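Home | Builds | Checklists | Parts Wanted | Forum

Pre-Drive Safety Check for the Keogh Pickup Project
Daithí Ó Dálaigh, Jernilbridge
Jun 18, 2026

I go through this list before any swapped truck leaves my shop under its own power. My notes are from the Keogh, an old half-ton cab and bed on a later SUV chassis. Change the details to suit your own build.

BODY AND FRAME

[x] Cab mounts tight, with new bushings in all positions.
Comment: The right rear bolt took another half turn. Marked with paint pen.

[x] No cracks at the frame welds.
Comment: Cleaned to bare metal and looked over with a bright light. There is a small undercut on the left front gusset. Ground out and welded again.

[ ] Bed bolts torqued.
Comment: Two still missing. Ordered from Ikholm.

BRAKES

[x] Pedal firm and holds for a full minute.
[x] Hard lines clear of the exhaust and the steering shaft.
Comment: One line sat too close to the header. Moved and clamped.
[ ] Parking brake holds on the ramp.
Comment: Holds nose up, creeps nose down. Cable needs shortening. Fail until fixed.

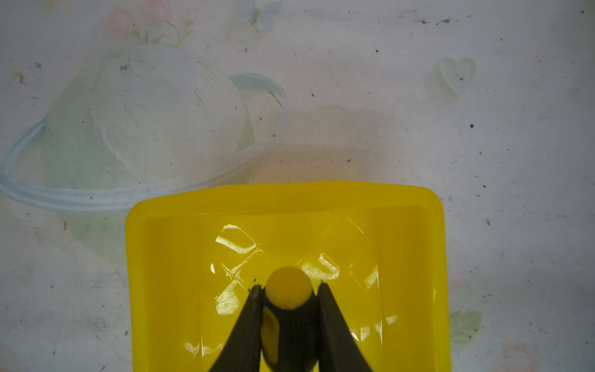

Small hardware gets its own check, and it is the one people skip. Every fastener that comes off during inspection goes into a container and gets counted back in before the wheels go on. Use a tray in a loud color. Bright yellow plastic with a raised rim, like the one in the photo, is easy to find under a truck, and a dark washer stands out against it. On the Keogh I ended up with 4 caliper bolts and 11 trim screws, and all of them matched the sheet.

STEERING AND SUSPENSION

[x] Column joint bolts fitted and locked.
[x] Wheel turns lock to lock with no contact.
Comment: Left tire rubbed the inner fender on full lock. Trimmed the lip and rolled the edge.
[x] Tie rod ends have cotter pins.
[ ] Alignment.
Comment: Set with string for now. Booked at Nemommont in August.

FUEL AND ELECTRICAL

[x] No fuel smell after sitting overnight.
[x] Battery strapped down, positive terminal covered.
[x] Main fuse close to the battery.
[ ] Brake lights.
Comment: Left side dim. Poor ground at the bed. Run a separate wire to the frame.

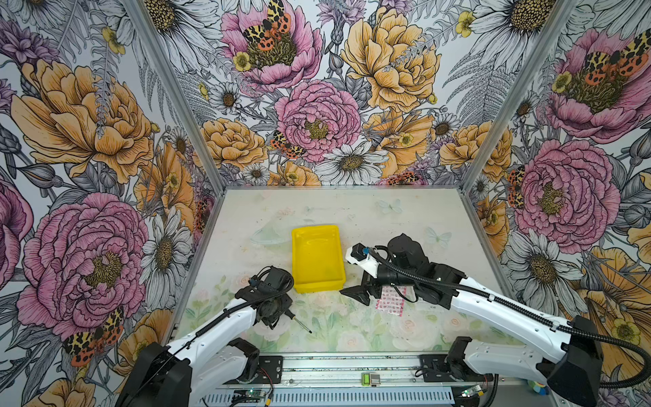
Can I drive it around the block with items still open?
Only if none of the open items are brakes, steering, fuel or lights. A missing bed bolt or two can wait for a slow loop on private ground. The parking brake can't.

AFTER THE FIRST DRIVE

[ ] Recheck wheel nuts.
[ ] Look for fresh leaks under the engine and both axles.
[ ] Feel each hub for heat, with care.
[ ] Write down the odometer. The Keogh's cluster shows 169 miles.

Result: not ready for the road. 

Comments

rustbucket_ray: Add the driveshaft angle. Mine shook at every speed until I shimmed the pinion.

M. Teller: What did you use for cab bushings, rubber or poly?

Daithí: Rubber. Poly was too harsh on my last one. Will add driveshaft angle, thanks Ray.

oldhalfton: Same parking brake trouble on mine. It was the equalizer bar, so check that before you cut the cable.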